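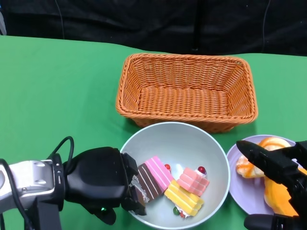

Can a household robot clear a table and put the food away without help?

On a prepared table with familiar objects, a two-armed robot can often complete the job, but in an ordinary kitchen it still needs a person nearby to step in.

Sunitz Table Tasks: Data Card

Summary

Sunitz Table Tasks is a set of recorded robot episodes covering short household chores performed at a table. It was assembled by the Dakomora project to support the study of a practical question: which everyday chores can be given to a machine today, and which cannot. The set contains 1,000 episodes across 29 tasks. Each episode includes camera video, arm and hand positions, and a written instruction in everyday English.

Scope of tasks

The tasks are limited to sorting, moving, stacking and handing over objects. A typical task asks the robot to take toy cakes out of a bowl or toy pastries off a plate and place them in a basket. Toy food is used throughout the food tasks. It keeps its shape from one episode to the next and may be handled many times. Real food, liquids, knives and heated surfaces are outside the scope of this release.

Collection

Episodes were recorded under operator control at the Wolten site. Operators received the written instruction before each episode and were asked to work at a comfortable pace. No episode is longer than 90 seconds. Episodes in which an object was dropped and picked up again have been kept and are marked "recovered" in the notes field. Episodes stopped by the operator are stored in a separate folder and are not part of the total given above.

Contents of each record

instruction: the sentence given to the operator
video: one file per camera
arm_state: joint positions for both arms
hand_state: opening and closing values for both hands
outcome: complete, recovered or incomplete
notes: free text, may be blank

Recommended split

Users are asked to hold out 200 episodes for testing, following the list supplied in the Rind loader. Results obtained with a different split should be labeled as such and should not be compared directly with results on the supplied list.

Known limitations

Success on these tasks should not be read as evidence that a robot is ready for home use. Household tables are crowded, lighting changes during the day, and people reach in while work is under way. None of these conditions is well covered. Grasping soft or fragile items is also poorly represented. A model trained only on toy food may apply more force than a real pastry can withstand.

The outcome field was assigned by a single reviewer per episode. Users who depend on this field for scoring are advised to check a portion of the labels themselves.

Permitted use

The set may be used for research and teaching. It may not be used as the sole basis for a safety claim about a product.

Maintenance

Corrections are issued each August. Reports of missing files or incorrect labels should state the episode number and the loader version.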